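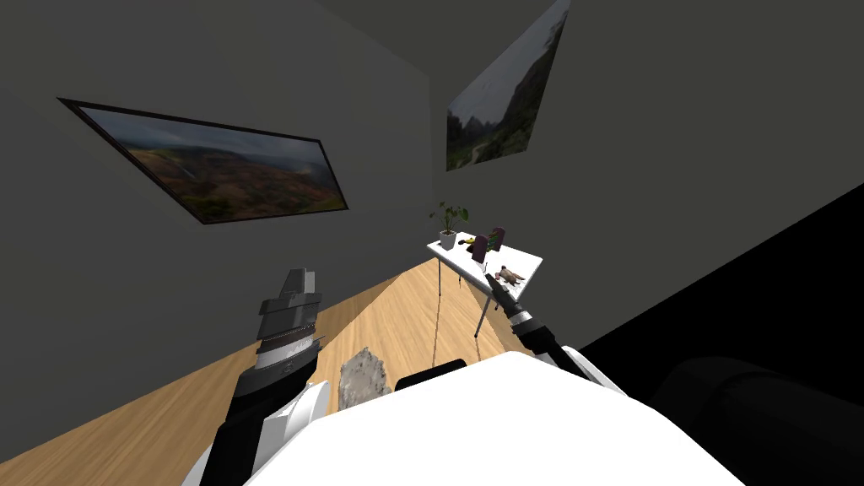

Marloes Hendriks would scrap the pass mark altogether. A single percentage, she wrote to us after our September issue, tells a buyer nothing about what a robot does on its bad days, and suppliers know it. She wants every simulated trial published with its failures listed first.

Her letter arrived while we were reading the draft rules that have set off the argument. They run to 17 pages and cover one narrow matter: how a household robot should be tested in simulation before it is allowed to work in a real room. They were drawn up by Risteo, which builds the virtual rooms, and Bilik, which trains two-armed robots in them. A third firm, Nijs, checked the wording.

Most of it is simple housekeeping. A trial must have a written task, a fixed starting layout and a time limit, all settled before the first run. The person who writes the task may not score it. If the layout is changed, even by moving one item on a table, the count goes back to zero and the earlier results are kept in a separate file.

The part that has drawn complaints is section four, on discarded runs. At present a team can drop a run for almost any reason. The software stalled, an object fell through the floor, the operator lost the link. Some of these are fair. Under the draft, a run can be dropped only for a fault that would have stopped any robot, and the reason must be logged before the score is known.

Bilik tried the rule on its own records. Out of 2,411 runs, 408 had been thrown away. When two people went back through those using the new wording, 186 had to be put back in.

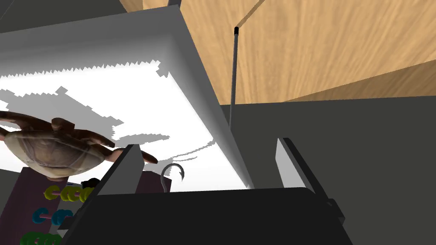 The firm has not said what that did to its success rate, and the draft does not require it to. Hendriks thinks it should. So do we. A rule about honest counting loses much of its force if the corrected figure can stay in a drawer.

Section five deals with clutter. Test rooms tend to be tidier than homes, and a robot that does well with one cup on a bare surface may do badly with a full shelf. The draft asks for at least a third of trials to include items that have no part in the task, placed where an arm might catch them. Knocking one over counts as a failure even if the task is finished.

Smaller suppliers say this is too strict. A person clearing a table will nudge things too, and a nudge is not a breakage. The authors have left room for a lesser mark, called a contact, which is recorded but does not fail the run. The line between the two is drawn at whether the item ends up somewhere it would have to be picked up from. It is a rough test, but two scorers can usually agree on it.

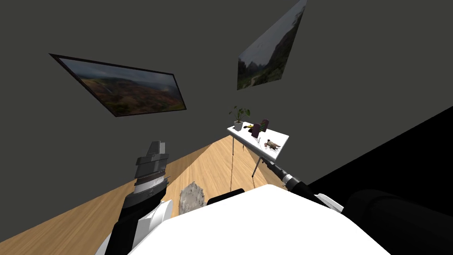

Camera views get half a page. Each trial should be saved from the robot's own viewpoint and from at least one other, with both kept at the same speed. Tilted or partial views are allowed as long as they are the ones the robot was given. What is not allowed is cleaning up a recording afterwards and filing it in place of the original – a habit that has crept in wherever footage is also used for sales.

The weakest section is the last, on moving from simulation to a real room. It says only that a supplier should "repeat a suitable number of trials" with the physical machine. Disura, which fits robots in sheltered housing, has asked for a fixed number and for the same task sheet to be used both times. Risteo's reply was that floors, lighting and grip vary too much for one number to suit everyone. That may be true, but "suitable" will be read as "few" by anyone in a hurry.

Comments on the draft are still open. The authors say they will publish all of them with names attached, apart from those sent in confidence, and that section four will stay in whatever the response.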